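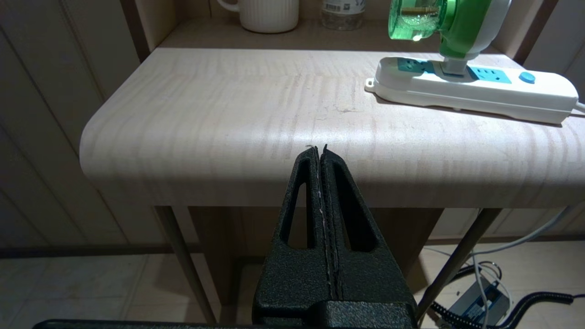
Posted by the Koltholm kitchen table blog, February 2021

Print | E-mail this post

OK quick one because I have 20 minutes before I need to be out the door.

The table is nearly clear. I know. I KNOW. If you read the last post you know what it was like at New Year, mail piled up on both ends, jars, the sewing stuff, one boot. Did the whole thing in two goes and then stalled out, as usual, at the power strip.

So the strip stays on the table for now. White one, blue sockets, round blue switch. I like it more than I should. The last one was that beige thing from the Castellanos hardware place that buzzed whenever the kettle went on, and I put up with it for way too long.

And the mosquito plug-in is still in it. In February. Yes. It's the green and white kind you stand up in the socket. We had a terrible June here with the windows open every night and the creek right there, and the thing got moved from the bedroom to the hall to the table and then just sort of lived here. I keep meaning to put it in the drawer with the fan remote. Then I think, well, it'll be June again before I find that drawer.

Things I have learned about this table in the past month:

It is bigger than I thought. Seats four if one of them doesn't mind the wall.

The wavy grain hides crumbs like you wouldn't beleive. All those gray and beige stripes. You wipe it, it looks great, you put your sleeve down and no. Have to get your eye right down level with it and look across. I do this now. Every night.

The smudge. There's a small grayish one out toward the middle and I've been at it with dish soap, baking soda, and a squirt of Viltix, which my sister-in-law swears by and which smells like a dentist. Still got it. Not going to scrub harder, I took the shine off a counter in the Bromport apartment that way and lost 100 dollars of the deposit.

Rounded corner, good. Whoever decided on that, thank you from my hip. The old table had points.

Next up is where the strip should really go. Options are under the table, stuck to the back leg, or on the wall. It has a little tab on the end so I could maybe hang it off a screw?? Haven't looked properly. Wall would mean moving the shelf, and the shelf has the cookbooks on it, and there's a whole other post in the cookbooks. Almost 13 feet of cord would fix everything but I don't want cord all over the floor either.

If you've got a desk or table with a strip near it that doesn't look awful, tell me what you did, comments are open. Somebody last time said velcro and I did buy the velcro. Can't find it. Probaby in the drawer with the fan remote.

Soup tonight, at the table, with elbows on it. Gotta go.

Get new posts by e-mail. Enter your address to join the newsletter. Unsubscribe any time.

This site uses cookies. By continuing to browse you accept our use of cookies. OK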